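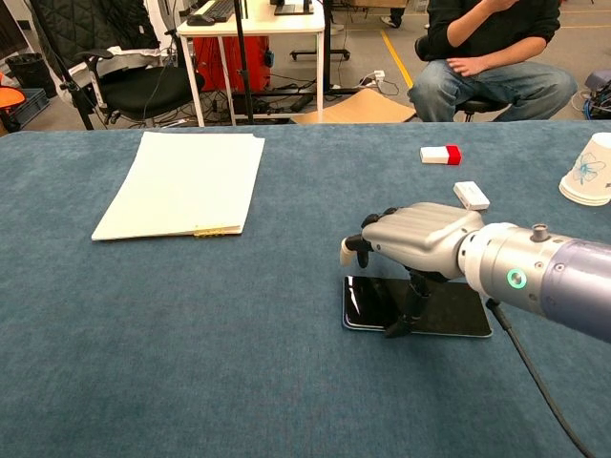

The Clearing Table

Short fiction
6 min read

By the time Jamshid Kiani got up to the second floor, most of his uncle's office had already gone down in the lift. What was left had been put on the big table, the one with the blue-grey cloth, and he was told to take his time over it.

He didn't want to take his time. He had driven 126 miles from Covport and he meant to drive back the same evening. He put his keys in his coat pocket, put the coat over the radiator and started with the papers.

They were minutes, mostly, from the years when Yazdani and Sons still held meetings. His uncle had written them himself. He wrote down what people had ordered for lunch. He wrote down when it rained. One entry, from a November, said only that the van had been sold for 900 pounds and that he was sorry to see it go. Jamshid read that one twice and then squared up the pages and moved them to the left, where he had decided the things to keep would go.

The paper cups took no thought. They had blue flowers on them. His uncle bought them in bulk from a shop in Clanell that was closing down, 600 of them in one go, and for years every visitor to the office had been given tea in a flowered paper cup whether they wanted it or not. Jamshid's aunt had said they looked like something from a christening. Here were the last of them. He rolled the stack towards the bin end of the table, then rolled it back. He could have a cup of tea first.

The kettle had gone down in the lift.

He sat for a bit. Through the wall he could hear the people from the firm next door laughing about something, and then a door, and then not laughing.

The phone was the thing he had come for, if he was truthful. His cousin Leila had found it in the desk drawer under the stamps. It had been charged overnight and it lay flat on the cloth with its screen dark. She had tried the birthdays already. She had tried the house number and the old shop number and the year they came over.

"You were the one who set it up for him," she said on the stairs. "You must have been there when he chose it."

He had been there. It was at the kitchen table in Skiltholm, and his uncle had held the phone away from him as you would hold a hot dish, and had asked whether the code had to be a number that meant something.

"It's better if it doesn't," Jamshid had said. "Then people can't guess it."

"And if I can't guess it?"

"You don't guess it. You remember it."

His uncle had turned his back to put it in. He took a long time. When he turned round again he looked pleased and a little sly, and he never told anybody what it was.

Jamshid touched the screen now and it lit up. The picture behind the numbers was of the harbour wall at Covport with the tide out. There was no one in it. He tried the price of the van, with a nought in front. The phone shook its head at him. He tried the registration, the digits of it, doubled. He thought about the cups and felt foolish and tried those, and it told him to wait a minute before he tried again.

He waited. He picked up a small white box from beside the phone and looked inside, and it was empty apart from a bit of folded tissue. He put the lid back on.

When he was nine his uncle used to take him on the number 62 bus, all the way to the end of the route and back, for no purpose. They didn't get off. They sat upstairs at the front and his uncle had the window on the left and he had the window on the right, and they would tell each other what they could see on their own side. His uncle saw a man carrying a door. He saw two dogs in one coat. Jamshid knew even then that he was making some of it up, and he made some up as well. It was two years before he asked why they never got off, and his uncle said that he had once, on his own, and there was only a garage.

The minute was up. He put in 6262.

The harbour wall slid away and there was the ordinary front page of the phone, with the clock and the weather and eleven messages unopened. The weather was still set to Skiltholm.

He didn't open the messages. He laid the phone down and found that his hand wasn't quite steady, so he kept it flat on the cloth for a while. The felt was rough and slightly warm from the window. There were dents in it where the printer had stood.

Leila came up with two teas from the café and stood in the doorway.

"Any luck?" she said.

"It was the bus," said Jamshid.

She didn't know about the bus. He could see her going through her own birthdays and house numbers again, looking for it. She came in and put the teas down, and then she looked at the lids and the brown card sleeves and picked up the stack of flowered cups. She worked two free and poured the tea into them, spilling a little on the cloth.

"Go on, then," she said. "What bus?"

He moved the papers along to make room for her elbows — she always leaned — and he told her about the man with the door.

Posted June 22, 2023
Filed under: Short fiction, Families

More stories
The Ferry Timetable
Mrs Aldous and the Wrong Piano
Rent Day
What the Plumber Left
A Coat for Clanell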